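Workshop notebook — side table for the reading corner
April 21, 2021

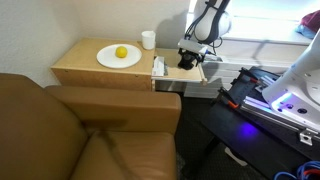 Henrik Stöcker wrote back before lunch that the box is fine but the lower shelf will annoy people, and that he would have made both tops at one height, so that a tray can slide across. He also asked why I did not hide the screws. I answer him further down, for the others who read this notebook.

State of the work. The box part and the lower shelf are both standing in the corner by the window. The front of the box still shows the two small screw holes near the upper edge, one on each side. I want to leave them open until we have decided on the height, then fill them with a mix of glue and sanding dust, as we did with the Nelluso bench. Ida says the filler always comes out darker than the plywood. She is right about the bench. I made the mix too wet there and it took the oil badly. This time I will try it first on an offcut, with less glue, and let it dry overnight before sanding.

On the height. Henrik's point about the tray is a good one, but I measured again this morning and I still prefer two levels. The step keeps small things from wandering. With a plate and a cup on the upper top there is not much place left for paper, and paper is what people put down when they sit and read. The lower shelf takes a card or a letter, and it can lean on the side of the box. I tried the same with a thick book and it was also good, only the spine wants more depth than I gave it.

What I did not think of is the reach. From the armchair, the box is behind the armrest, so one must turn the shoulder to take the cup. For me it is comfortable. Purificación is shorter and she said she would rather put her cup on the armrest, and then I explained at some length why I do not want cups on that leather. We could pull the chair forward by the width of a hand. I would like to try this before I cut anything new.

The lower shelf is 27 mm below where I drew it first. This was my mistake with the spacer, I read the wrong side of the ruler, but when I saw the two pieces together I liked it more and corrected the drawing instead of the shelf. Whoever makes the second one, please use the new drawing. The old one is still pinned over the saw and I forget every day to take it down.

Heating. The baseboard heater runs along the wall under the window, and it goes behind the dark space below the shelf. Graham Penrose asked if the plywood will suffer. The heating is low now, so I cannot say anything useful before the cold months. I do not want to close this space with a back panel, the warm air must be able to come out. Also no storage below, please, even if it looks like a good place for magazines.

Light. The window is very strong at this hour and it shows every scratch on the front edge of the shelf. I sanded it again with the fine paper, always in one direction, and broke the edge a little more than on the box. It feels better under the hand. The box edges are still sharp at the corner to the wall, which does not matter, but I will do them also when the finish is decided.

Finish. Three possibilities, and I change my mind often:
The clear oil from Caner, two thin coats. It made the test piece more yellow than I wanted.
White-pigmented oil. It keeps the wood pale, but a ring from a wet cup stayed on the sample after 60 minutes.
Water-based varnish, matt. Declan Ó Briain is for this one, he says a table for cups needs varnish and all the rest is vanity. The ring test was clean.

I think Declan will win. But the varnish raised the fibres on the test piece and I had to sand between the coats, so it is one more day of work.

To Henrik about the screws: I put them from the front because the back is not reachable once the box stands in its corner, and I want to be able to open it there without moving the whole thing. If we fill the holes, this advantage is gone, I know. Maybe small wooden caps, pressed in without glue. Ida has a cutter for these, she must only find it.

To do
— move the chair forward and let Purificación try the reach
— filler test on offcut, less glue
— ask Ida for the plug cutter
— second ring test on the varnish, this time with tea, overnight
— take down the old drawing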